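3.2 Materials and storage conditions

The carrier bags examined in this part of the study were drawn from the Eldale household set, which contains 973 item records collected over one October. A record was included if the bag was made of a woven or knitted material, had at least one strap, and was stored with other goods at the time of the visit. Bags kept alone on hooks were excluded and are treated separately in Section 5.

Woven totes presented two difficulties for the coding scheme. First, the outline of a soft bag depends on its contents and on what it leans against, so height and width could not be used as stable measures. Second, a small repeated pattern makes the edges of folds hard to place. Coders therefore recorded strap position, lean, and neighboring items before attempting any judgment of shape. Figure 3 gives a typical case: a beige tote with small black marks leans strongly to one side, its black strap looped over the top, next to a jumble of glossy black items that were coded as "packaging, probable."
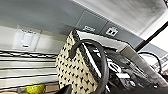

Figure 3. Patterned woven tote stored beside glossy black items. The print on the neighboring items was not legible and was coded as missing.

3.3 Coding procedure

Two coders (Phong Mạc and Thảo Mai) worked independently from the same written guide. Strap position was scored as raised, folded, or hidden. Lean was scored on a scale from 1 (upright) to 5 (lying flat). Neighboring items were assigned to a material class only when the surface could be seen clearly; otherwise the qualifier "probable" was added, and the entry was left out of the material totals.

A training set of 100 records was coded first and discussed in full. Most disagreements concerned lean, where the coders differed on whether to follow the strap or the upper edge of the bag. The guide was revised to specify the upper edge, and the training records were then recoded.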